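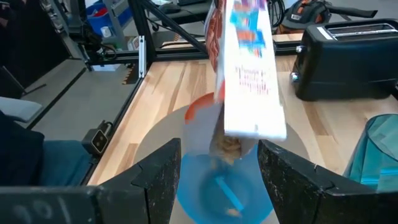
Step 2. Separate the station cost from the arm cost

List the gripper, wrist camera, table, and mounting rails on their own lines. Purchasing at Haltley will return any request that shows a single total. Enter spare gripper fingers as a recurring item.

Step 3. Price the task materials

Breakfast tasks use food and tableware. Requests up to $1,000 may be charged to the lab supply account; larger amounts require approval from Leanne Tapley.

Step 4. Plan the floor space

Measure the room before requesting quotes. Allow a clear walkway between stations and confirm the delivery route with Magdy Filali. Quotes must be on file by the end of November.
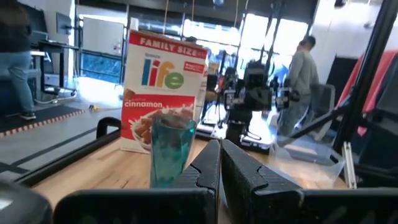 Cereal box and cup on the station table, with a second arm on its stand beyond.

Step 5. Submit Form 27 with all quotes attached.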